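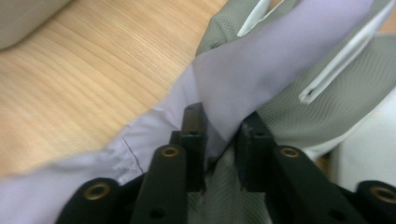 Posted by gambridge

I spent most of October on next year's equipment list and I'm putting down where it ended up, mostly so I can look back and see how wrong I was.

The work is fabric handling. I have a small shop that does sorting and folding trials for two clothing companies, and the part that eats money is the gripping end. Arms last. Fingertips, bushings and screws don't. When I did the first budget I put nearly everything into the arm and left a small line at the bottom called "misc tooling." That line was gone by spring.

So this time I started from the fingers and worked back.

We use hand-held grippers for a lot of the early work. You squeeze it yourself, you try a grab on the table, and you find out what the fingertips will do with a thin woven and a mesh lying in the same pile. It's cheap to do and it saves arm time. The one we use most is black plastic with blocky, square-edged fingertips and brass bushings at the pivots. It has some scuffs on it now and I don't care about that. What I care about is slop in the pivots, and I had no record at all of when any of them had been changed. That is fixed. There's a sheet taped inside the cabinet door.

I asked for quotes from Fisent and Mustura. Fisent sells the gripper as a complete unit and wants you to send it back for service. Mustura sells every part separately, down to the bushing, and the complete unit costs more if you add it all up. On paper Fisent wins the first year. Then you put in shipping both ways and the days without a tool, and it gets close. By the second year I had Mustura ahead. I went back and forth on this for longer than I should have.

What I settled on for hand grippers is 4 from Mustura, with 5 sets of fingertips to go between them. Bushings come in bags of 112, an odd number that I asked about and got no answer to. One bag should do us through next year and probably past it.

The arm is a different matter. The Gittins arm we have is fine. I had a newer one on the list until the last week and took it off. The only argument for it was speed, and we are not waiting on speed. We're waiting on whether the fingers pick up one layer or two, and a faster arm gets that wrong sooner. I moved half of that money to fingertips and materials and left the other half alone.

Materials was the other line I had too low. You need real cloth, and you need it in the mix it shows up in. Light smooth stuff with a seam running through it, mesh with trim along the edge, plain white pieces mixed in. Buying one bolt of cotton and calling it a test set doesn't tell you much. I put in for a proper stock of garments and a second set of bins to keep them in.

Things I left out and may regret: a spare table, a better light over the bench, any kind of service plan on the arm.

The order went in this morning, 11 Nov 2020. Mustura says the fingertips ship first and the rest when they have it. I'll post the real totals once the invoices are in, including freight, which I still don't have a number for.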